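Milleo Planner: Frequently Asked Questions

Last updated Saturday, August 15, 2020

What does Milleo do?

Milleo plans and runs motions for arms with many-fingered hands. You give it a goal for the hand and a model of the space, and it returns a joint path your controller can follow. It does not do perception. Object poses have to come from your own tracker or from the simulator.

Do I need a real robot to use it?

No. Everything except the driver package runs in simulation. Most of our own testing happens there, and the cabinet task that ships with the release is simulation only for now.

Why does the planner fail when the hand has to go inside a cabinet?

Usually it is the padding. Milleo grows every collision shape by a fixed margin, and the default is set for open tabletops. Inside a narrow compartment, the padded hand and the padded walls overlap before the arm has moved, so the start or goal is rejected. Lower the margin for the cabinet alone and leave the table as it is. The setting is called wall_margin and it goes in the scene file.
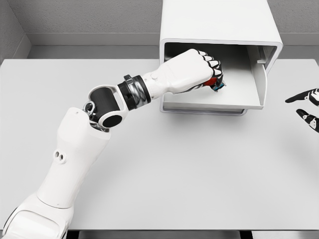
If that doesn't fix it, check the state of the hand in your request. A closed hand takes up less room than an open one, and the planner uses whatever finger angles you send. If you leave them out, it assumes fully open. Sandra Birkett added a warning for this in the January release, but it only prints at the verbose log level.

How do I tell the planner that the hand is holding something?

Call attach_object after the grasp closes and detach_object after release. Contact between the fingers and the attached object is then ignored, and the object's own shape is checked against the walls. If you skip the attach call, the planner treats the object as an obstacle and reports a collision at the first step.

Can it plan for two arms at once?

Yes, but it's slower. By default each arm is planned alone, with the other one frozen at its current pose. Set joint_mode to 2 to plan both together. Expect to raise the time limit from 300 to 600 milliseconds.

Can I replay a path that failed?

Yes. The last 50 requests are kept in the log folder. Open one in Grustska, our viewer, and step through it. The colliding pair is listed in the side panel. Estíbaliz Iglesias maintains the viewer, so send display bugs to her.

Which version should I use?

Use Toledo. The older Gultier branch still gets fixes for crashes, but its scene files use a different format and have to be converted.

Where do I report a problem?

Use the issue tracker. Attach the scene file and the request log. Severino Paredes sorts new reports and will ask for both if they are missing.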